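The Pliston ottoman, eleven weeks in
By Emiko Maruyama
June 22, 2020

My knees have opinions about furniture these days, so when the old coffee table finally lost a leg I decided the replacement would be something I could walk into in the dark without swearing. The Pliston is a big upholstered ottoman from Starska, delivered flat in two cartons, and it cost me $835 plus $89 to have it brought up the stairs. The delivery man looked at the stairs, looked at the cartons and then looked at me as if I'd personally designed both.

Assembly is four feet, a base and a lid. Starska says one person can manage it in the time it takes to drink a coffee. I drank three, and the third was lukewarm. The hex key supplied is made of something close to cheese, so dig out your own. The feet go on with the long bolts and the lid stay goes on with the short ones, a fact the instruction sheet keeps to itself until step nine, by which stage you've used the long ones for the lid.

Once together it's solid. I've sat on it, stood on it to change a globe (not recommended, page two) and had my sister's two boys use it as a ship for most of a long weekend. Nothing creaked. The padding has a firm layer on the bottom and a softer one on top, and so far it hasn't gone saggy in the spot where everybody plonks their heels.

Fabric is where I dithered. Starska offers three, and I ordered the linen-look one in light grey, a choice my mother described as brave. It comes treated with something that's supposed to repel spills. Red wine beaded up and wiped off with a tea towel. Turmeric did not, and there's now a faint yellow comma near one corner that I've come to terms with by turning the thing around.
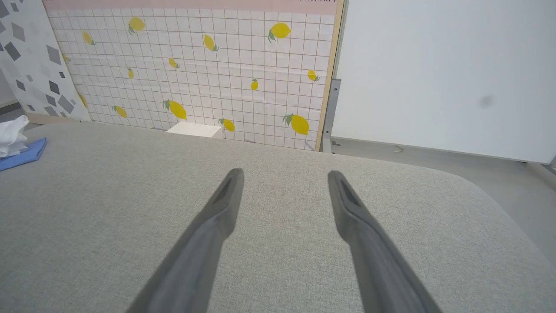 Can you take the cover off and wash it? Only the lid cover comes off, on a zip along the underside, and it wants a cold gentle cycle and a dry in the shade. The sides are stapled on for life.

I washed mine once and getting it back on was like dressing a toddler for church. Do it while it's very slightly damp and start with the corners.

Storage inside is generous. It swallows two doonas, a board game with most of its pieces and the heater manual I've been looking for since last winter. The soft-close hinge is excellent for the first two-thirds of its travel and then gives up, so mind your fingers. I emailed Starska about it and a patient woman named Märta Torvik sent a replacement stay within the week, free, with a little note about tightening the inner screw first. I'd already tightened the wrong one.

For comparison I spent an afternoon on the Okabe, which costs $2000 and is lovely, and which I was frightened to put my feet on. The Kostport version is $987, a touch lower, and has piping around the edge that will collect every biscuit crumb in the suburb. If you want something handsome and never eat in the lounge room, get the Okabe. I eat in the lounge room.

Would I buy the Pliston again? Yes, in charcoal. The new colours are due in July and I'm told one of them is mustard, which would have saved me some trouble with the turmeric.

Contact | © 2020 Emiko Maruyama | Back to top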